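June | From our education desk
Print this page | E-mail this article

Parents in Padum wait on prayer room decision

The head of a secondary school in Padum says she expects a ruling on its prayer room before the summer break. Pupils of three faiths have shared the room for two years. In June the district office told the school to close it until a complaint had been heard.

"We were given one afternoon to tell the pupils," she said. "Some of them cried. A few were angry with me, and I understood that."

The complaint was signed by 93 parents, who argue that a state school should set no space aside for worship. A petition in support of the room has around 2,000 names, many from Naciri and other nearby towns.
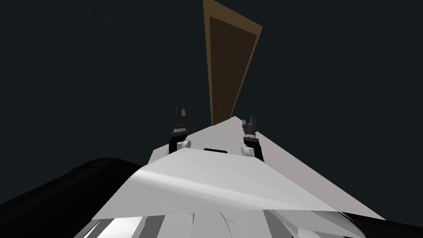
A wooden door with a dark handle, in a computer-made scene.

The head said the room was used by 23 pupils on most days and held 30 at the most. It was booked by the half hour and no lessons were missed. "I keep the register myself," she said. "I've sent it to the district twice."

She does not blame the parents who complained. "They have a right to ask. I would have liked them to come and see me first."

Asked about a similar case in Gakorholm, where the council let a room reopen under new rules, she said she had read the decision and would accept the same terms.

Until then, pupils who wish to pray may leave the grounds at lunch with a signed note.

We use cookies to improve this site. Accept | Settings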